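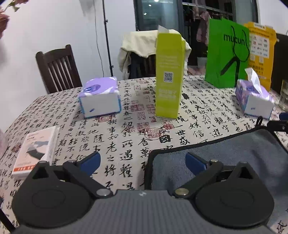
Call for participants: hand-held gripper comparison, second round

Fevis is looking for adults to take part in the second round of the Trimomel study, in which we compare two hand-held grippers on ordinary household objects. No experience with robots is needed. You will be paid for your time.

What the study is for

A hand-held gripper is a tool you hold and squeeze, with the same fingers that would be fitted to a robot arm. A camera on the tool records what the fingers do. We use these recordings to teach arms how to pick things up, and the quality of the recordings depends a good deal on how the tool feels in the hand. Our first round ran in February with our own staff. They are used to the tools by now and have stopped noticing what is awkward about them. We would like to hear from people who haven't held one before.

The two tools are known in the study as Fujimoto and Killex. They differ in trigger travel and in how hard the fingers close for the same squeeze. You will use both, and half of the participants will start with each one. We won't tell you beforehand which did better in February.

What you will do

Each participant comes for two sessions on separate days. A session lasts 77 minutes including a break. After a short practice you will be asked to carry out simple tasks at a table: picking up a packet, moving a glass, turning a box so that a given side faces you, taking a tissue, standing a bag upright, passing an object from one gripper to the other. Some tasks use one hand and some use both. You will be seated for part of the session and standing for the rest.

After each set of tasks you fill in a short form about grip, weight, reach and tiredness in the hand and wrist. At the end of the second session we ask you to say which tool you would choose for a full day's work and why. There is no right answer and your speed is not scored.
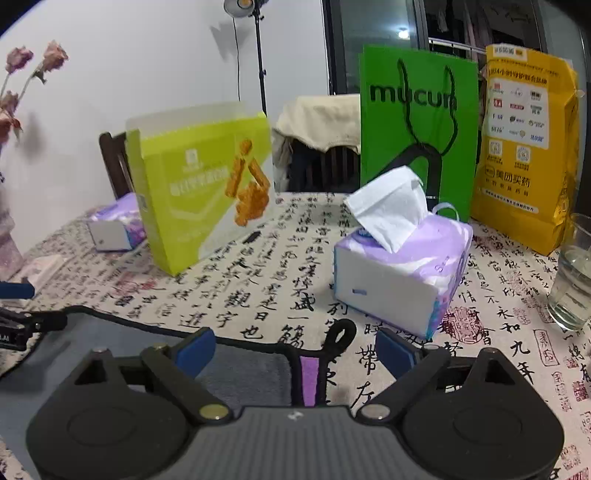
Sessions take place in furnished rooms, because the arms will have to work in homes and the recordings should contain what homes contain. The table is laid with everyday things and the layout is changed between sets. Expect patterned tablecloths, as cameras that cope well with plain surfaces sometimes lose track over print, and the calligraphy cloth is one we will be using again. Soft and stiff items stand close together on purpose: a tissue sticking out of its pack needs a very light pinch, while a tall paper bag with a rope handle calls for a different approach, and we want to see how people change their grip when they go from one to the other. There may be a glass with water in it. If you spill some, tell the researcher and carry on when the table has been dried.

Who can take part

You can apply if you are 19 or over, can attend both sessions, and can hold a tool in either hand and squeeze it repeatedly without pain. Left-handed people are especially welcome, as we had too few of them in February. Glasses and contact lenses are fine.

Please do not apply if you have had surgery on a hand or wrist in the past year, or if you work for a company that makes or sells grippers. People who took part in February cannot take part again.

Payment

You will receive £198 for completing both sessions. If you attend only the first, you will be paid half. You may stop at any point in a session and will still be paid for that session. Local travel is refunded on production of a ticket or receipt. We can't refund parking fines.

Recordings and personal data

The cameras on the grippers record the table, the objects and often part of the room behind. They may catch your hands, sleeves and voice. We ask you to take off rings and watches and to leave your phone in your bag. Faces that come into view are blurred before the recordings go to anyone outside the study team. The recordings will be used to train and test robot controllers, and parts of them may be shared with research partners. You can ask for yours to be deleted up to the point where they are merged with the rest, and the consent form gives the date for this.

Forms are stored under a participant number and kept apart from your contact details.

How to apply

Fill in the form on the Trimomel page of the Fevis website, giving reference 842. Tell us which hand you write with, which days you can manage and whether you need step-free access. Evening sessions are available but they fill up first.

The form closes at the end of 2 Jun 2024. We will reply to everyone who applies, including those we can't offer a place. If you are selected you will get the address, the consent form and a choice of times by email. Please read the consent form before your first session and bring any questions with you. You will be asked to sign it on arrival.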